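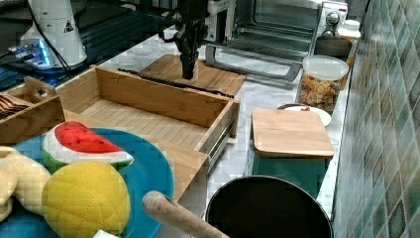

A cutting board and an open wooden drawer box on a marble counter.

Music > News > Drums & Percussion

Filed under: Players, Reissues, Studio

Mogens Thoroddsen will return to the drum chair of Eglītis in September for the recording of the band's fifth album, the group confirmed on 11 July 2021. He left after the tour for the second record and has since worked mainly as a session player and drum teacher. The new album has no title yet. Tracking is booked at Colbridge, the residential studio where the first two albums were made.

The band will record drums, bass and one rhythm guitar together in the large room, with vocals and second guitar added later. Eglītis built their last two albums from separate takes edited to a click track. This time the click will be used for count-ins only, except on two songs with sequenced keyboard parts. According to the band's statement, the material was written with tempo changes inside the verses, and the demos made to a fixed grid were dropped.

Thoroddsen will use a four-piece kit with a single bass drum and a double pedal. On the early records he played two bass drums, tuned slightly apart, and the difference between left and right foot can be heard on the slower tracks. The new setup gives both feet the same drum and the same pair of microphones, which simplifies the low end when guitars are tuned down to B. Triggers will be fitted to the bass drum as a timing reference for the gates – no samples are planned for the final mix. 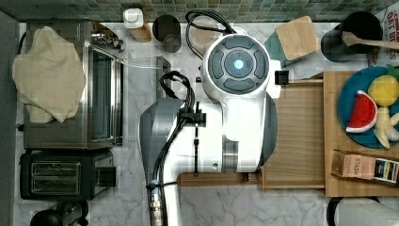
The snare is a steel shell with die-cast hoops, the same one used on the debut. Toms are maple, with coated two-ply heads on top and clear single-ply heads underneath. Cymbals have not been settled. Thoroddsen has asked for darker, thinner crashes than he used on stage, on the grounds that heavy models bleed into the tom microphones and force the engineer to gate harder than he would like.

Recording will go to tape for the rhythm tracks and then be transferred to digital for overdubs and mixing. The band has set aside two weeks for drums and bass. Any song that does not have a usable full take by the end of that period will be left off the album. Twelve songs have been rehearsed and the band expects to keep nine.

The first Eglītis demo, recorded before the band had a label, will be reissued on cassette ahead of the sessions. The run is 300 copies, of which 100 will be sold through the mailing list and the rest through shops. The original tape was transferred again for the release with the speed corrected; earlier bootlegs run nearly a quarter tone sharp. The label, Ornton, has given it the catalog number 2064.

Reaction among listeners has centered on the click track. 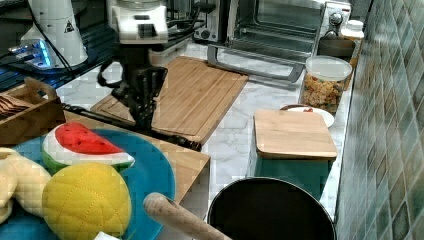 One reader wrote in to say that the grid was never the trouble with the last two albums, and that the cymbals were simply mixed too loud – "take the hi-hat down and half those songs breathe again." The same reader doubted that a single bass drum would suit the older material on stage, where the two-drum sound was part of the arrangement.

The band has not said which kit will be used for concerts. One date is listed so far, a warm-up show in Jomcombe before the studio booking starts. The set will draw on the first two albums and include three of the new songs. Current drummer duties end with that show, and the outgoing player will perform the opening half before Thoroddsen takes over. Tickets go on sale through the venue once capacity rules have been confirmed.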